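Forum Maison & Linge > Literie > Draps qui se détendent, vous faites comment ?

mirabelle_16
Message posté le 2020-09-17
Bonjour à tous ! Je me décide à poster parce que je deviens chèvre avec mes draps-housses. J'en ai acheté deux en août chez Pornico, un vert pâle et un écru, en percale soi-disant « tenue impeccable ». Au bout de 3 lavages ça gondole de partout, surtout au milieu, et le matin j'ai l'impression d'avoir dormi sur une carte routière. Lavage à 40, essorage à 800, séchage sur fil. Je mets le vert, fait de ce matin — enfin, « fait », c'est vite dit.

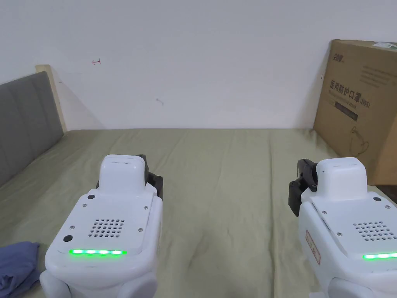 Réponse n° 1 — tontonlessive
Salut Mirabelle ! Ton matelas fait quelle épaisseur ? Neuf fois sur dix le problème vient du bonnet. Un bonnet de 30 sur un matelas de 22, ça flotte, et tu auras beau tirer dessus le soir, à minuit c'est reparti. Chez moi j'ai mis des tendeurs Henby (les élastiques à pinces qui se croisent dessous), c'est pénible à poser mais une fois en place je n'y touche plus jusqu'au lavage.

Réponse n° 2 — Fil_et_trame
Pas d'accord avec tontonlessive, les tendeurs abîment l'ourlet à la longue, j'en ai déchiré deux comme ça. Moi je regarderais plutôt l'essorage : 800 tours pour de la percale c'est beaucoup, je suis descendue à 500 et je secoue bien chaque drap avant de l'étendre. Le jour et la nuit !

Réponse n° 3 — mirabelle_16
Merci pour vos réponses ! Alors j'ai mesuré : matelas de 20, bonnet de 30. Tontonlessive tu as mis le doigt dessus, je crois... La vendeuse m'avait dit « qui peut le plus peut le moins » et moi je l'ai crue, bien sûr.

Réponse n° 4 — tontonlessive
Ha ha, je connais ! Et Fil_et_trame, pour l'ourlet, ça dépend des pinces. Les miennes sont en plastique, cinq ans que je les ai et pas un accroc.

Réponse n° 5 — brustdale_addict
Je passe par là pour défendre le jersey. Je sais, certains détestent, mais j'ai un Brustdale depuis une bonne quinzaine de mois et il se tend tout seul. Par contre il bouloche un peu côté pieds, et il tient chaud l'été.

Réponse n° 6 — Fil_et_trame
Le jersey, jamais de la vie, on dirait qu'on dort dans un tee-shirt :)

Réponse n° 7 — mirabelle_16
Justement, moi le côté tee-shirt ça ne me dérange pas ! Bon, j'ai retiré sur les coins comme j'ai pu. Mieux qu'avant ou pas ? Je n'arrive plus à juger.

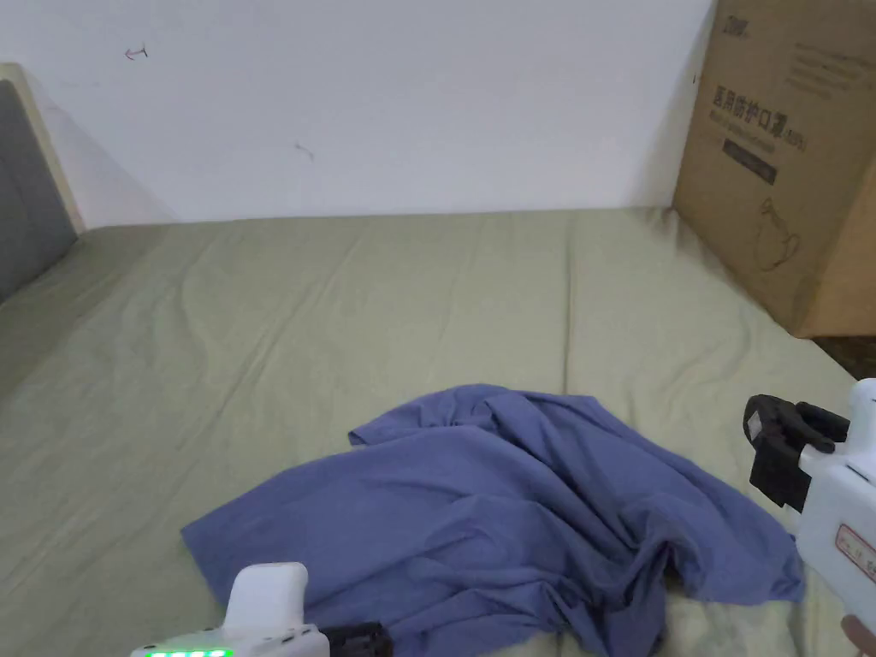 Le drap vert, encore des plis.

Réponse n° 8 — tontonlessive
Il reste du mou, oui. Reprends le bonnet de 10 cm avec une couture dans chaque angle, ça se fait en une soirée à la machine.

Réponse n° 9 — mirabelle_16
Va pour la couture, je commence par l'écru, comme ça si je le rate je garde le vert !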